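Incident Log, Bay 201

At 17 minutes past four the left arm in bay 201 stopped and reported no fault. The Wudo controller listed all joints as healthy. The bay had been set to pack microphone kit for Molau, one item per cycle, and the cycle counter stood at 613.
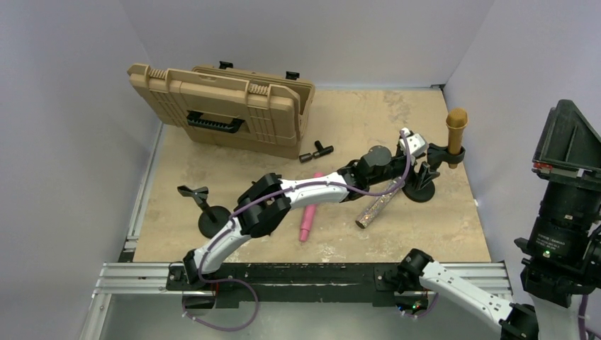

The night engineer read the torque record first. The wrist had closed on a load of zero and held it for more than 3,000 milliseconds. The limit was set well below that. The safety relay, a Tseng unit fitted in December, should have opened and had not. She entered this as a failure of the relay and requested a spare.

The right arm was still live. It had been told to wait for a handover, and it waited.
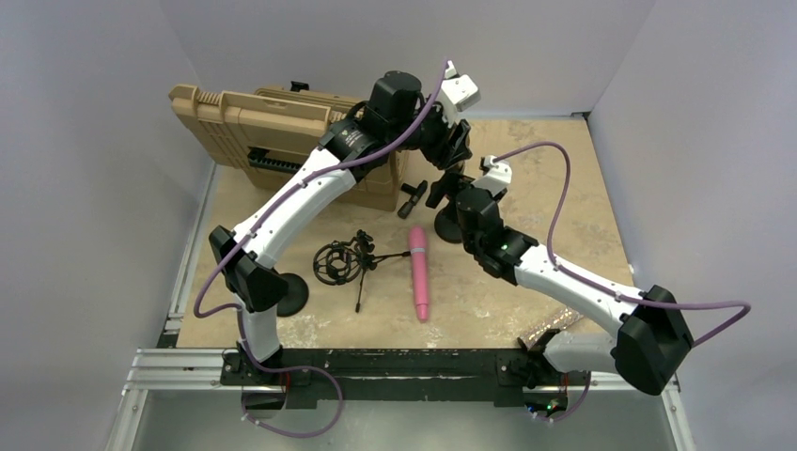

She sent the stop command to both arms. The controller accepted it and wrote a line in the log: HOLDING, PART PRESENT. She checked the load again. Zero. She opened the wrist feed and asked the Flostum software to name the part. It returned a part number that was not on the Molau list, with a confidence of one.
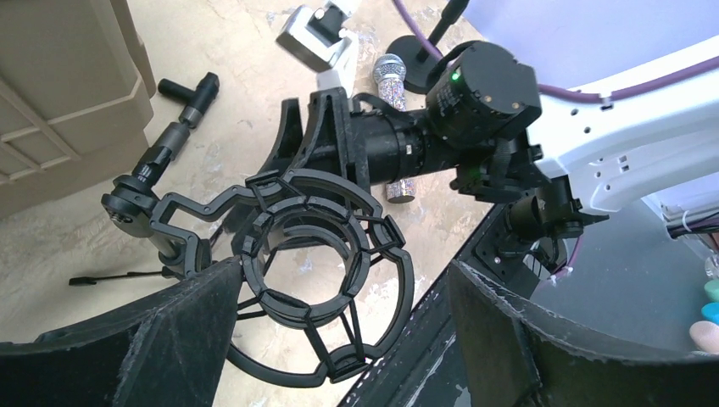
Wrist feed, bay 201, shock mount ahead of the gripper.

She cut the mains at the wall. The counter moved to 614.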